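Skernthorpe Shared Bench: Glassware and Small Tools FAQ
Questions we keep getting about the beakers, racks and tongs, with the answers we give at the desk. 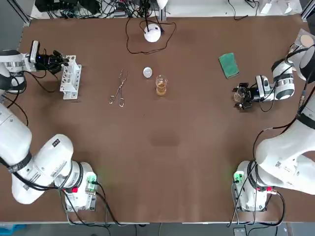
Isla Faulkner doubts anyone needs crucible tongs for a beginner session at all, and would spend the money on more beakers.

Do I need crucible tongs?
Maybe not. If you never heat a crucible, they will sit in a drawer. We keep 2 pairs and lend them out on request.

Can I pick up a beaker with crucible tongs?
People try. The jaws are slender and made for gripping a crucible, and a beaker can slide right out. Get beaker tongs — or let the thing cool and use your hand.

Is a plastic test-tube rack good enough?
For tubes at room temperature, yes. I would not put a tube straight from a flame into one, whatever the seller says about heat resistance. Check that your tubes fit the holes before you order 20 racks.

Are the marks on a small beaker accurate?
No. They are a rough guide. If the amount matters, use a graduated cylinder. A beaker marked 100 mL tells you very little about whether you have 95 or 100 in it.

Is the Wuvholm starter set worth it?
I have yet to be convinced. Most of what is in it can be bought singly, and the printed guide is thin. Orathai Boonchu likes the carrying case. I don't think a case is a reason to buy glass.

How should things be laid out?
Rack toward the back of the table, tongs lying flat where you can reach the handles, glass away from the front edge. Anyone selling you a special mat for this had better have a good argument.

Can I still use a chipped beaker?
No, and filing the rim down is not a repair. Put it in the broken glass bin.

When will you have more beakers?
The supplier says October. They said that last year too — so bring your own if you can.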